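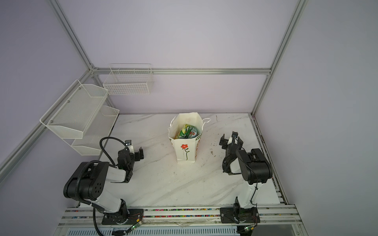
Mittwoch, Werkstatt, ab 7:15

Probeplatten aus der letzten Serie aus dem Klimaschrank genommen und auf die Böcke gelegt. Es geht weiter um den Sickerbelag für den Vorplatz in Destwood, genauer um die Frage, ob wir mit dem feineren Splitt arbeiten können, ohne dass uns die Fläche nach dem ersten Winter zugeht. Reto hätte gern den feinen, weil er sich schöner abziehen lässt. Ich bin noch nicht so weit.

Stand der Mischungen:

- **D1** — gröberer Splitt, Bindemittel wie im Rezept von Mevetport. Unsere Referenz.
- **D2** — feiner Splitt, gleiche Bindemittelmenge.
- **D3** — feiner Splitt, Bindemittel leicht erhöht, Mischzeit verlängert.

D1 sieht aus wie immer. Kanten fest, beim Abbürsten kommt fast nichts runter. D2 sandet an zwei Ecken, dort lassen sich Körner mit dem Daumen lösen. D3 ist fest, aber die Unterseite glänzt. Das Harz ist nach unten gelaufen und hat dort einen Film gebildet. Beim Wassertest steht es entsprechend: oben weg, unten kommt wenig an. Platte umgedreht und an der Unterseite angeschliffen, danach lief es deutlich besser. Für die Baustelle hilft das natürlich nichts.

### Wassertest

Ring aufgesetzt, mit Knete abgedichtet, immer dieselbe Menge aus dem Messbecher. Fongchan hat gestoppt.

| Platte | Zeit bis leer | Bemerkung |
|---|---|---|
| D1 | 12 s | gleichmäßig, keine Pfütze |
| D2 | 20 s | am Rand langsamer |
| D3 | nach 30 s noch Wasser im Ring | Film unten, abgebrochen |

Die erste Messung an D1 gilt nicht, da war die Knete an einer Stelle offen und das Wasser lief seitlich aus. Der Wert in der Tabelle ist die Wiederholung. D2 würde ich noch einmal messen, sobald die Platte ganz abgetrocknet ist. Fongchan meint, der Unterschied am Rand komme vom Verdichten in der Schalung, wir drücken dort mit der Kelle immer nach. Kann sein. Bei der nächsten Serie die Randzone in Ruhe lassen und nur abziehen.

### Unterbau

Am Vormittag mit Silviu telefoniert. Er war gestern auf dem Grundstück und hat an der tiefsten Stelle vor der Garage aufgegraben. Unter dem alten Asphalt liegt eine Tragschicht, die oben brauchbar aussieht, darunter aber lehmig wird. Das passt zu dem, was die Eigentümer erzählt haben: Nach starkem Regen steht das Wasser lange vor dem Tor. Ein durchlässiger Belag allein löst das nicht. Wir brauchen entweder mehr Aushub oder eine Rinne mit Anschluss.

Silviu ist für die Rinne. Ich auch, solange das Gefälle reicht. Im Plan sind 2 % vom Tor weg eingetragen, gemessen hat das bisher keiner von uns. Thongchai nimmt den Laser mit, wenn er sowieso nach Destwood fährt, und macht drei Achsen: links, Mitte, rechts. Bitte die Höhen auf die Oberkante der Garagenschwelle beziehen und nicht wieder auf den Schachtdeckel, der ist beim letzten Projekt neu gesetzt worden und danach stimmte keine Zahl mehr.

Für die Einfassung bleibt es beim Granit. Die Muster von Intarasuk sind da, zwei davon mit abgeplatzter Kante. Lamduan hat reklamiert und Ersatz zugesagt bekommen. Die heilen Steine liegen im Regal neben der Nasssäge, bitte nicht für Schnittproben nehmen.

### 13:40, zweite Mischung D3

Noch einmal angesetzt, diesmal mit der normalen Bindemittelmenge und nur mit verlängerter Mischzeit. Splitt vorher gesiebt, es war mehr Staub drin, als mir lieb ist. Der Sack stand offen neben der Säge, das ist vermutlich die halbe Erklärung für das Sanden bei D2. Säcke ab jetzt zubinden und ins hintere Regal.

Masse ließ sich gut verteilen, kein Nachlaufen am Schalungsrand, jedenfalls in der ersten halben Stunde. Als **D4** beschriftet — nicht als D3b, sonst sucht wieder jemand in der falschen Spalte. Zwei Platten gegossen, eine auf Folie, eine auf Drahtgitter mit Vlies. Auf dem Gitter sollte sich zeigen, ob der Film von der Folie kommt oder von der Menge.

Mischer danach sofort gereinigt. Die Schaufel am linken Arm hat Spiel, Schraube nachgezogen, hält aber nicht richtig. Neue Sicherungsmutter besorgen.

### Farbe

Kurze Runde mit Reto und Lamduan vor der Musterwand. Die Kunden wollen ein warmes Grau. Unser Grau ist im nassen Zustand fast schwarz, das sollte man ihnen zeigen, bevor sie unterschreiben. Lamduan nimmt zwei Handmuster mit, eines trocken und eines frisch abgespritzt. Das hellere von Diltlow wäre auch eine Möglichkeit, es kostet aber mehr und die Lieferzeit ist unklar. Reifenspuren sieht man darauf vermutlich eher. Dazu haben wir nichts Eigenes gemessen, also auch nichts versprechen.

### Offen

- D2 trocken nachmessen (Fongchan)
- Höhen Garage, drei Achsen (Thongchai)
- Angebot Rinne mit und ohne Schlammeimer (Silviu)
- Diltlow wegen Lieferzeit anrufen (Lamduan)
- Sicherungsmutter Mischer (ich)
- D4 morgen früh ausschalen, Unterseiten fotografieren, Gitter und Folie getrennt ablegen

Nachtrag 16:50: D4 auf Folie am Rand angehoben. Noch klebrig, kein Glanz zu erkennen. Wieder zugedeckt und stehen gelassen.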